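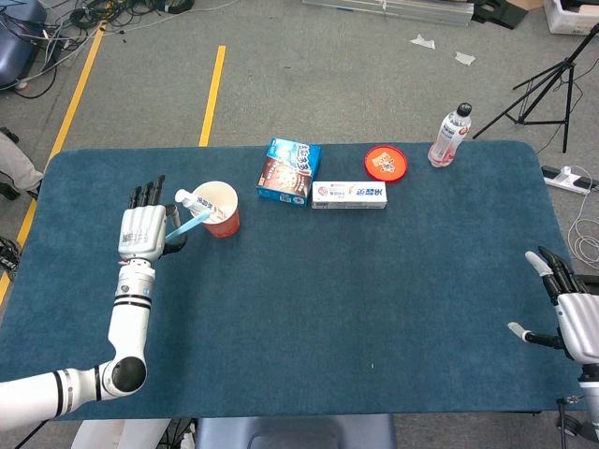 Smaranda Onu asked whether the recipes in the Dallow set could be split by region, as the old spreadsheet had them. They can now, using the area column.

Dallow household recipes, data card

Contents: 2000 handwritten recipes, typed up as plain text. One file per recipe, up to 400 words each.

Fields: title, area, decade, ingredients, method, notes. Decade is blank where the card gave no clue.

Spelling is kept as written. Weights are left in ounces - converting them caused too many rounding errors.

Known gaps: 35 cards have pages missing, and these are marked "part" in the notes field. Jams and pickles are over-represented.

Checking: Liviu Mocanu read 200 files against the cards in July. Corrections go to Alina Dinu, with the file name in the subject line.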